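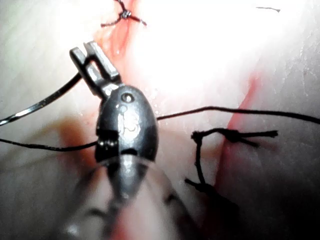
Black thread running out to both sides, and the knot over on the right.

12/2/22

I have been tying knots most evenings for the last couple of months, and a few people have asked me to write down what I use and how I go about it. I am in my first year of surgical training at Pellodby, so please don't read any of this as teaching. It is what I do at my kitchen table with thread I can afford, plus what I have been told by people who are much better at it than I am.

Thread first. I practice with black braided thread on a big spool from Meireles, the craft supply place on the north side of Drenderwood. It is upholstery thread, 2000 yards, and I don't expect to see the end of it. Real suture is expensive and I save the packets I get for when I am working with a needle. For plain hand ties, the upholstery thread is fine. It is a bit thicker than what I would like and it doesn't slide quite as well, but black shows up against nearly anything, and when you are learning you need to see what the strands are doing. I started with white string from the junk drawer and lost track of which end was which.

The other thing about braided thread is that it frays. You can see it in the knot in the photo, all twisted and fuzzy. Mine go that way when I have handled the same stretch of thread too many times, or when I grab it with the instrument in a spot that is going to end up in the knot. Gilberto Muñoz, who runs the skills evenings, is strict about that second one. Hold the thread with the jaws only at the very end, the part you are going to cut off. If you clamp down in the middle of the strand you have made a weak spot, and then you tie it in and pull hard on it. I did this for weeks before he noticed.

Now the knots. I learned the two-handed square knot first, the way most people do. It is slow and it feels silly, like tying a shoe under supervision, but you can feel each throw go down flat. After that I moved to one-handed, and then to instrument ties, where you wrap the long strand around the jaws, reach through for the short end and pull it back. Instrument ties were easier for me than hand ties. I think that is because there is less to remember. Wrap, grab, pull, switch sides.

Switching sides is where I went wrong. If you pull both throws the same direction you get a granny, and a granny looks fine for a second and then slips. In my first month at least half of mine were grannies and I didn't know it until I tugged on them. The way I check is simple. I tie around a wooden spoon handle, put down my throws, cut, and then pull the loop from both sides with a pair of tweezers. If it opens up, I look at how it opened. A square knot sits with both strands coming out on the same side of their loop. A granny is crooked.

I set myself 300 knots a week. I know the number itself doesn't mean much. I picked it in September because it sounded like a lot but could be done in front of the television, and it has stuck. I keep a tally on the back of an envelope. Some weeks I make it and some weeks I am on nights and the envelope stays in my bag. I don't try to catch up. When I tried that once I did a pile of them in one sitting, and they got worse and worse and my left hand cramped up.

For needle work I use a silicone pad, the Prirnach one with the layers you can peel apart. It was a birthday present. It is good for learning how deep to go and how to follow the curve of the needle, and you can wipe it off and use it again. What it doesn't do is behave like tissue. The pad pushes back. Tissue gives, then gives a bit more, and if your tension is off the edges bunch up or turn under. So now and then I buy pigs' feet or a pack of chicken thighs with the skin on and use those. Chicken skin is thin and tears if you so much as look at it the wrong way, which makes it a good teacher for pulling straight along the line of the needle. Pigs' feet are tougher and they smell after an hour. I put a baking sheet under them and open the window.

If you do this at home, keep a separate set of instruments for it and wash everything in hot soapy water afterward. I use a cheap needle driver, one pair of toothed forceps and small scissors, and they live in a pencil case that does not go anywhere near the hospital. Needles go into an old pickle jar with a screw lid. I have stepped on one needle in my life and I was wearing socks.

Thread length took me some time to work out. Suture often comes in lengths of 90 centimeters, and as a beginner I would haul the whole thing through each bite with my arm out to the side like I was starting a lawn mower. For single stitches you don't need anywhere near that much in play. I now pull until there is a short tail left on the far side, a little longer than my thumbnail, and let the rest lie in a loose heap on the side I'm not working on. The short tail matters more than I thought. If it is too long, you chase it around with the jaws and it won't come through the loop. If it is too short it pops out and you have to start over with a new stitch.

Slack matters too. When you have thread running off to both sides and an instrument sitting between them, it is easy to forget one strand while you are busy with the other. I catch myself doing it all the time. I pull one side snug and the other has a droop in it, and then when I lay the next throw the droop ends up inside the knot as an air loop. What helps me is stopping for a second before the second throw and looking at both strands, left and then right. Gilberto does this too, but so fast that I didn't see it until he pointed it out. He also told me to let my shoulders down, which I wrote on the envelope.

A word on tension, since it is the thing I am worst at. I come from a family that ties things down hard. My father ties a load on a trailer as if it were going over a mountain. So my habit is to pull until the thread creaks, and that is wrong for tissue. The first throw should bring the edges together until they touch. After that the rest of the throws are there to hold what the first one did, and you can snug them without pulling the whole thing tighter. On the silicone pad, when I overdo it, I get a little dent under the knot. On chicken it just cuts through. I have started leaving my stitches in the pad overnight and looking at them in the morning with coffee, when I am less attached to them. The dents are getting shallower, I think. Some days.

I get asked about left hands. I am right-handed, and I do one evening in every batch with everything switched over. It is miserable. The knots are slow and lumpy and I drop the needle. But my right hand seems to learn something from watching, or maybe I just slow down, and the evening after that is usually a good one.

The thing I want to get better at by January is running stitches, where one thread goes the whole way along and you only tie at the two ends. Spacing is my problem there. I start out neat, get bored or pleased with myself in the middle, and finish with bites that are too far apart. I tried drawing dots on the pad with a washable pen and that worked until I took the dots away. I may go back to dots on one side only.

Cutting is a small thing but I will put it here while I remember it. Slide the scissors down the strands to the knot, turn the blades a little, and cut with just the tips. Leave the tails a bit longer on slippery thread and shorter on braided. I cut the knot clean off more times than I would like to admit when I was skipping the turn.

I still have an open packet of silk to use up, and there are two pigs' feet in the fridge on the bottom shelf, labeled, after what happened with my roommate and the soup. If anyone has a good way to keep spacing even without marking the pad, leave it in the comments. I am off until the weekend and I have plenty of thread.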